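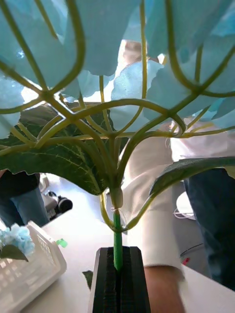
Silk flowers were my idea, so I have only myself to blame for September. I had spent most of the summer teaching arms to move blocks and plastic cups by remote control, and I was bored with things that keep their shape when you pick them up. A stem with a heavy head doesn't. It swings, it rolls between the fingers, and the leaves catch on whatever is next to them.

The job is simple to say. Pick up one stem, carry it over, put it in the tray. Two arms, one each side of the table, and a person driving both of them by hand from the controls. Every run is recorded, the arm positions and the camera views together, and later the recordings are used to train a model that has to do the same thing with no one driving. We call the project Orell. The target at the start was 2,000 good runs, and at the time of writing we have 837.

I want to write down some of what I've learnt about driving, mostly for the next person who joins us, and partly because I keep explaining the same things over the top of a fan heater.

The first is about where to grip. New drivers go for the flower head. It's the big, bright part and your eye goes straight to it. But the petals are thin cloth, and if you close on them you get a handful of petals and the rest hangs off at an angle you can't predict. Go for the bare stem. With the hydrangeas I like to be a few centimetres below the place where the branches join, with the leaves above the fingers. You then have a straight bit of stem to hold and the head stays more or less where you expect it.

The roses are easier in one way, as the head is small and tight. They are harder in another, because they roll. A rose lying on a smooth table will turn over if you touch the leaves on one side, and then the stem is somewhere else. Come down straight over it and close slowly.

The second is about speed. Everyone drives too fast in the first week and too slowly in the second. Fast runs are full of small corrections at the end, and the model learns the corrections as if they were part of the job. Slow runs have long stops where the driver is thinking. Those are worse, I'd say. A model trained on a lot of pauses will go to the flower and wait there. We threw out 400 runs from the early batch, nearly all of them for pauses, and trained again on what was left. The arms stopped dithering over the first stem, though they still dithered over the second.

So now I ask people to plan before they start recording. Look at the table. Decide which flower you're going for, which arm is nearer, and which way the stem points. Then press the pedal and do it in one go. If you change your mind halfway, stop the run and mark it as bad. It doesn't cost anything.

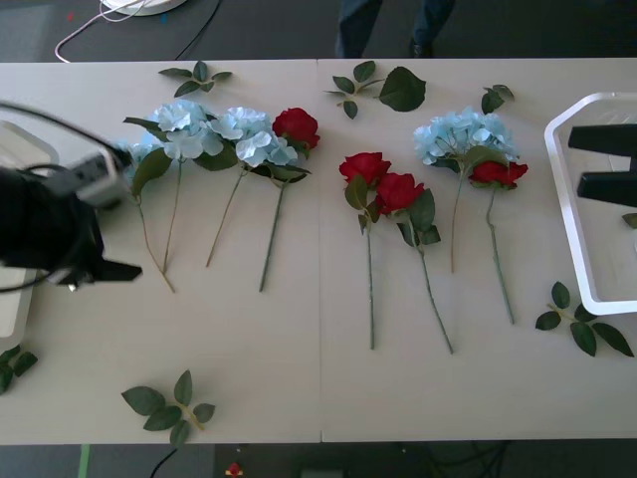
Orell notes, no. 7

The third is about layout, and this is the one I argued about most. In the beginning we put the flowers out neatly, all the heads one way, with a good gap between them. The driving was pleasant and the numbers looked fine. Then we tried the trained model on a table where two stems crossed and it had no idea what to do. It kept closing on both.

Now we set the flowers close enough to get in each other's way. Heads overlap, a rose sits on the edge of a hydrangea, stems meet at the ends. Loose sprigs of leaves go down as well. They are not to be picked up, and the driver has to work past them. It makes each run longer and the drivers grumble, me included. I still think it's right. If you only show the arm the easy version, it will only know the easy version.

With crossed stems, take the one on top. That sounds too obvious to write down, but on a screen it can be hard to tell which one is on top, and the view from the wrist is the one to trust. The fixed camera is good for getting about the table and poor for the last few centimetres. I drive by the fixed view until I'm over the flower, then switch my eyes to the wrist view and stay there until the fingers are closed.

Use both arms. It's natural to favour your right hand, and when I went through the runs from the Londotstead bench I found that 588 of them used the right arm first. That's a habit in the data that has nothing to do with flowers. Since then I've asked each driver to begin with the left arm on every other run. It feels odd for an afternoon and after that you stop noticing.

A few smaller things. Straighten bent stems between runs, by hand, or you'll be teaching the arm about last week's flower. Keep your sleeves and fingers off the table once the pedal is down. If a leaf comes away, leave it where it fell until the run is over. Write the note for a bad run straight after it, as by four o'clock they all look alike.

The grips are from Farías and I have no complaints so far, although the finger pads need a wipe more often than I'd like. The control software is Pluta, which we changed to in the spring. It still drops the odd frame when both arms move at once. I've got into the way of checking the log after each set of ten and not leaving it to the end of the day, having once lost a whole morning's work that way.

Next on the list is putting stems upright into a holder. I've had a few goes at the driving and my success rate is poor. The bottom of the stem is a long way from the fingers, and a small tilt at the top moves it a lot. Gripping lower helps, but then the head pulls it over. I may try one arm to hold and the other to guide, and I'll write that up when I have enough runs to say anything useful.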